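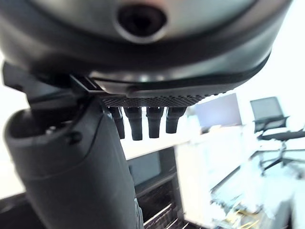 Every surface in a room does two jobs. It holds something up or closes something off, and it sends light back into the room. This chapter is about the second job. A pale surface returns most of the light that reaches it, and a dark one keeps most of it, so the same lamp can leave one room bright and the next one gloomy. The color of a surface also decides how easily the things in front of it can be seen. The short black pegs in the photograph hang side by side, and they are easy to tell apart by the bright gaps between them, with pale surfaces behind. Against a black background the same row would be hard to make out, even in good light.

Chapter 3 dealt with where light comes from: windows, ceiling fixtures, and lamps placed near the task. There we measured light at the source. Here we follow it after it leaves the source and look at what walls, ceilings, floors, and tabletops do with it. You will need the light meter from the last chapter again, along with a set of paint cards and two sheets of plain card, one white and one black.

By the end of the chapter you should be able to estimate how much light a surface reflects, explain the difference between a glossy finish and a matte one, choose a tabletop color to suit a given task, and read the reflectance figure on a paint card. You should also be able to look at a room someone complains about and say whether the trouble lies with the lamps or with the surfaces. In older buildings it is often both.

Words to know

Reflectance: the share of light that a surface sends back, given as a percentage. A surface that sent back all the light falling on it would have a reflectance of 100. One that sent back none would have a reflectance of zero. Real surfaces fall in between.

Contrast: the difference in brightness between a thing and what is behind it.

Matte: a finish that scatters light in many directions.

Gloss: a finish that sends much of its reflected light off in one direction, as a mirror does. A glossy surface may show bright spots, called highlights.

Glare: brightness that makes it hard or uncomfortable to see. Glare can come straight from a lamp or bounce off a surface.

Silhouette: the outline of a thing seen dark against a brighter background.

4.1 Reflectance

Light that lands on a solid surface is either reflected or absorbed. The absorbed part turns into a very small amount of heat and is of no further use for seeing. The reflected part goes on to the next surface, where the same thing happens again. In a room with white walls and a white ceiling, light may bounce many times before it is used up. In a room with dark paneling, most of it is gone after the first bounce.

This is why the ceiling matters more than people expect. Nobody works on the ceiling, and few people look at it, but it spreads light down over everything else. If you can repaint only one surface in a dim room, start with the ceiling, and then look at the wall across from the window.

Paint makers usually print a reflectance figure on the back of the card. A card with a figure of 57 sends back a little more than half the light that reaches it. On a wall, that is a medium color. Most people would call it light when they see it alone and darker than they thought when they see it next to white. Always look at a card beside a white sheet before judging it.

The figure on a card is for clean, fresh paint. Dust, smoke, and cooking grease all lower it over time. The change is slow, and people who use the room every day seldom notice. Washing a wall will often do as much for a room as changing a lamp.

4.2 Contrast and background

The eye is good at finding edges. It finds them fastest where light meets dark. A black screw on a white tray can be picked up without searching. The same screw on a dark bench has to be felt for, and if it rolls it may be gone.

Two things follow from this. First, there is no single best color for a work surface. A surface that suits dark parts will be poor for white thread or flour. Second, the background does not have to be the whole tabletop. A sheet of card or a cloth laid under the work can change the contrast in a second and be taken away again. People who repair watches, sort seed, or sew by hand have long kept a light cloth and a dark one in the same drawer.

Shape is a separate matter. Strong contrast shows the outline of a thing very well, but it can hide the detail inside the outline. A matte black object on a bright background may turn into a silhouette: you can see how long it is and where it ends, but ridges or small marks on its side are harder to find. To see those, bring a lamp in from one side so that raised parts catch the light. We return to side lighting in Section 4.5.

4.3 Matte and gloss

Take two samples of the same gray, one matte and one glossy, and hold them under a lamp. The matte one looks much the same from every direction. The glossy one changes as you tilt it. At most angles it looks darker than its neighbor, and at one angle it shows a bright patch that hides the gray altogether.

Curved surfaces make this easier to see. A smooth, rounded object with a slight sheen will carry soft bands of light along its curves, and those bands tell the eye that the surface is round. A flat matte board gives no such help. Designers use this when they want a shape to be understood at a glance.

On a desk or a kitchen counter, high gloss is usually a mistake. It throws the image of the ceiling light into the eyes of whoever is sitting there – and moving the chair only moves the bright spot. A satin finish is a fair middle course. It can be wiped clean almost as easily and gives far less glare.

4.4 A case: the workroom at Wundmont

The craft workroom at Wundmont School in Mellovham was built in 2000. It has a row of tall windows on the north side and had, until last April, dark green walls up to shoulder height with cream above. The benches were finished in dark brown. Students complained that the room was dim, and over the years more ceiling lights were added. The complaints went on.

Kobina Nyarko, who teaches there, took readings at each bench at the same hour on several cloudy days. The light arriving at the bench tops was good. The trouble was that very little of it came back. Dark tools lay on dark wood in front of a dark wall, and students were leaning in close to find things.

The green was painted over with a pale gray from Toprak, and each bench was given a removable white board. No lamps were added. When the readings were taken again, the light at the benches farthest from the windows had gone up, since more of it was now coming off the walls. The benches near the windows had hardly changed. The students using them still reported that small tools were easier to find, and here the white boards must take the credit.

There was one fault in the plan. The boards first supplied, a line called Tondier, had a glossy face, and on sunny days they were too bright to work at for long. They were turned over to the matte back, which shows stains but is comfortable to look at. The school means to refinish the benches themselves in 2028, and the boards will stay until then.

Before you read on

Work through these in pairs, in an ordinary classroom, with the blinds as you found them. Keep your notes for the end of the chapter.

Lay the white card and the black card side by side on a table. Put a pencil, a paper clip, and a black pen cap on each in turn, step back until you can no longer make out each thing, and write down the distance. Do not let your partner tell you where the object is.

Hold the light meter facing the wall, a hand's width away, and note the reading. Turn it around so that it faces the room and note that reading as well. Divide the first by the second. The answer is a rough reflectance for the wall. Take care that your own shadow does not fall on the wall, or the answer will come out too low.

Find one glossy surface in the room and mark with tape the place where you must stand to see the brightest highlight. Have your partner, who may be taller or shorter, do the same. Compare the two marks and keep a sketch of where the lamp or window was. You will use the sketch in Section 4.3.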